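3.2 Items kept at the sink

The kitchen survey covered 375 households in Bevan and 100 in Plurnum. Each household was visited once, between breakfast and noon, and the contents of the bench within arm's reach of the sink were recorded before anything was moved. We coded items by use (washing, wiping, drying, drinking, eating, other) and by position: in the basin, on the back ledge, on the bench to either side, or hanging. An item that crossed two positions was assigned to the one carrying most of its weight. Cloths hung over a rim or a bench edge were coded as hanging regardless of how much of the cloth lay flat.

The Kusura study of 1996 used a similar scheme but treated the ledge and the bench as one surface. We kept them apart. In a kitchen with a window behind the sink the ledge is narrow, hard to reach with wet hands and seldom cleared, and items left there tend to stay between washes. The bench in front of it turns over several times a day. Merging the two hides this difference and inflates the apparent amount of clutter in small kitchens, where the ledge may be the only fixed storage for cleaning goods.

Double-basin units caused some trouble in coding. The Skerkia protocol assumes basins set side by side, with one for washing and one for rinsing, and gives no rule for a unit with one basin behind the other. For these we recorded front and back basins separately and made no assumption about which was used for rinsing. Food and food-like objects found in a basin were entered under "other", with a note on shape and colour, and were left out of the dish count.

Cleaning goods and drinking vessels were coded separately even where they shared a small area, as the two groups are put away on different schedules. The distinction matters most at the back of the sink. In the kitchen in Figure 4, two stacked sponges, a pump bottle of blue dish soap and a canister of Lysol wipes stand behind the front basin, and a white mug sits directly in front of the canister with a clear glass beside it. A count by area alone would give one mixed cluster. Under our scheme the sponges, soap and wipes are entered as washing and wiping goods, the mug and glass as drinking vessels, and the dark grey cloth over the sink rim as hanging.

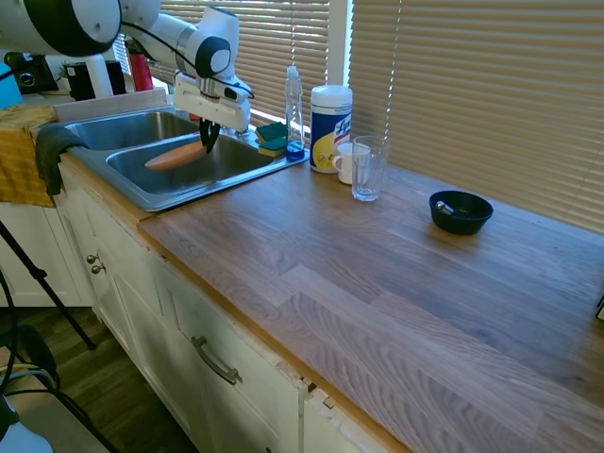
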